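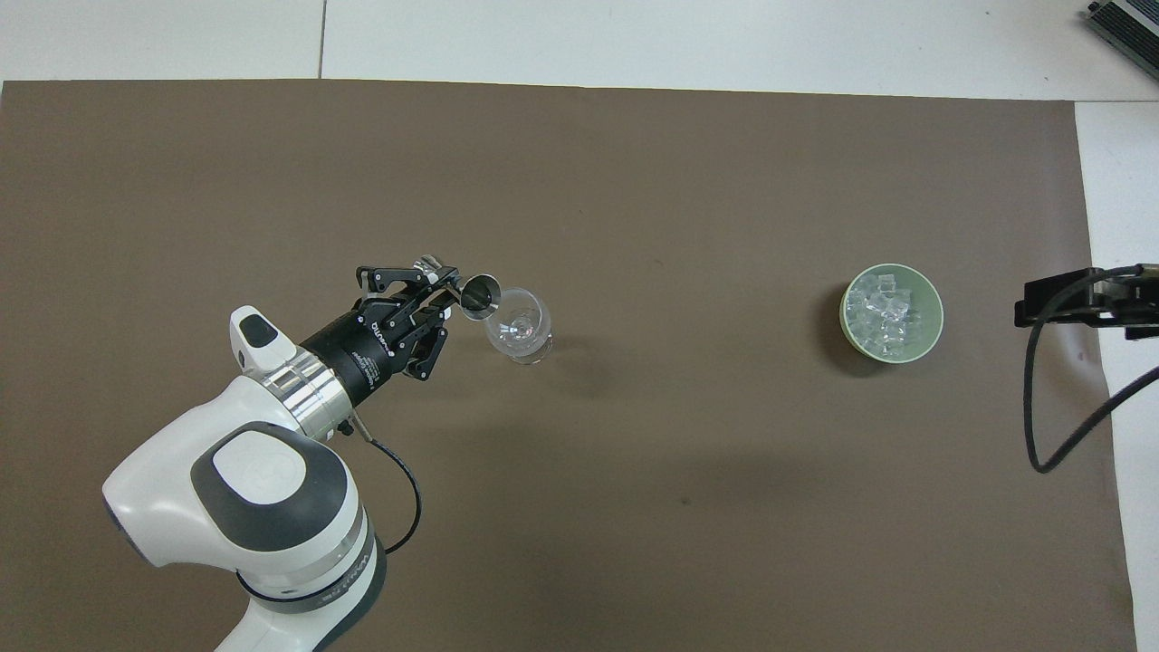

Metal jigger held by a two-fingered gripper

How to Prepare a Press Kit for the Stovholm Showcase

Updated 2024-09-10

This guide applies to all musical acts submitting a press kit to the Rekska Artist Office for the Stovholm Showcase, held each January. It covers solo performers, groups and DJs. Acts represented by a management company should agree in advance on who will submit the kit. Only one kit per act is accepted, and a second submission replaces the first in full.

Last season the office received 932 press kits, of which 421 had to be returned for correction. The most common faults were missing contact details, biographies over the permitted length and photographs supplied without captions.

Before you begin

Have the following ready:

The act's name, spelled exactly as it appears on released recordings
One contact name, email address and telephone number for press inquiries
Links to no more than six recordings
A current biography
Press photographs, with the photographer's permission in writing
A list of social media accounts managed by the act

If the act has changed its name in the past two years, give the former name on the contact sheet. Do not repeat it in the biography unless the change is part of the story you wish reporters to tell.

Step 1. Complete the contact sheet

Download the contact sheet from the applicant page and type your answers. Handwritten sheets are not accepted. The press contact should be a person who answers messages on the day they arrive, including weekends during the showcase. A general mailbox may be added as a second address but may not be the only one.

State the languages in which the act is able to give interviews. If a member of the act does not give interviews, mark this on the sheet so that requests can be directed elsewhere.

Step 2. Write the biography

The biography must be written in the third person. The first paragraph should stand alone, as many outlets print nothing else. It should give the act's name, home city, style of music and most recent release. The office places this paragraph in the printed program, where it is limited to 62 words. Longer paragraphs are shortened by the program editor without further notice.

Use the remaining paragraphs for earlier releases, tours and collaborations. Chart positions and awards must carry a year and the name of the chart or awarding body. Comparisons to better-known performers should be left out unless they are quoted from a published review, in which case name the publication.

The kit submitted by the group Judasach last season may be consulted at the office as a model. Its biography begins with the new album and reaches the group's formation only in the third paragraph, an order that suits most news desks.

Step 3. Select the recordings

List the recordings in the order in which you would like them heard. Each entry needs a title, a running time, the names of the songwriters and the label. Self-released recordings should be marked as such. Private links are permitted, provided that they remain active until the end of January and do not require the listener to open an account.

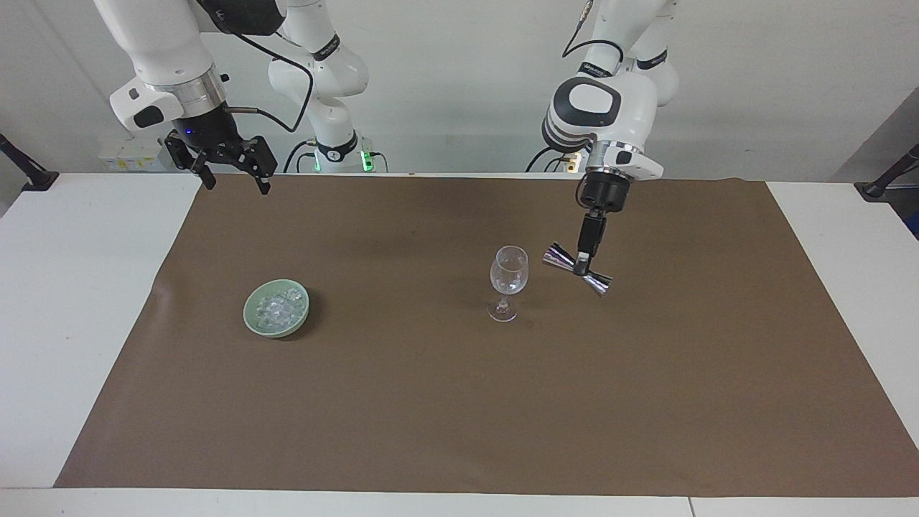
SOCIAL MEDIA ACCOUNTS

Step 4. List and check the accounts

List every account that the act or its management controls, including accounts no longer in use. Fan accounts should not be listed. Where an inactive account still carries the act's name, add a short biography line directing visitors to the current one.

Check that the profile name, picture and booking address agree across all accounts. Remove links to expired ticket pages. Pinned posts should refer to the current release or to the showcase appearance. Announcements of the appearance itself may be posted only after the lineup has been published on the Rekska website.

Log-in details must never be sent to the office. Staff will not ask for them at any stage.

Step 5. Prepare the photographs

Supply at least one horizontal and one vertical photograph. Files should be in color and free of logos, borders and added text. Photographs showing former members of the act will be returned. 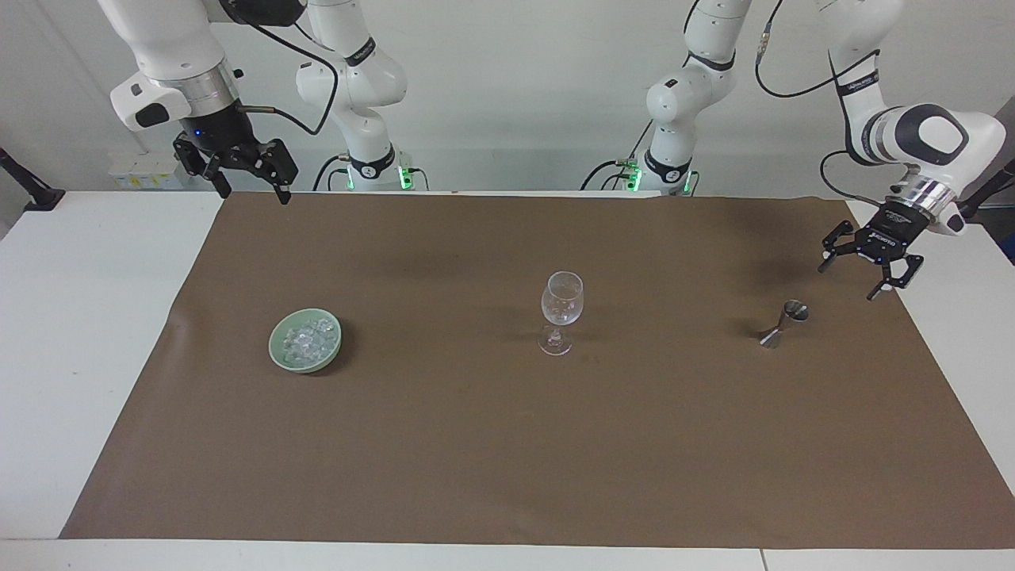
Every photograph in the kit requires a caption and a credit. The caption identifies people from left to right and gives the place where the photograph was taken. Where no person is the subject, it names the main objects in ordinary words. "Pale green bowl of ice cubes, empty wine glass and metal jigger" is an acceptable caption; "Backstage mood" is not. The credit gives the photographer's name as the photographer wishes it to appear.

Step 6. Submit the kit

Combine the contact sheet, biography and recordings list into a single document. Place the photographs in a separate folder. Name both with the act's name followed by the word "press." Upload them through the Amoah portal, using the reference code sent with your invitation.

The portal issues a receipt by email. If the receipt does not arrive by the following business day, check your junk mail folder before writing to the office.

Corrections after submission

Minor corrections, such as a new telephone number, may be sent by email with the reference code in the subject line. Changes to the biography or photographs require a new upload. Corrections received after the program has gone to print will be made to the online listing only.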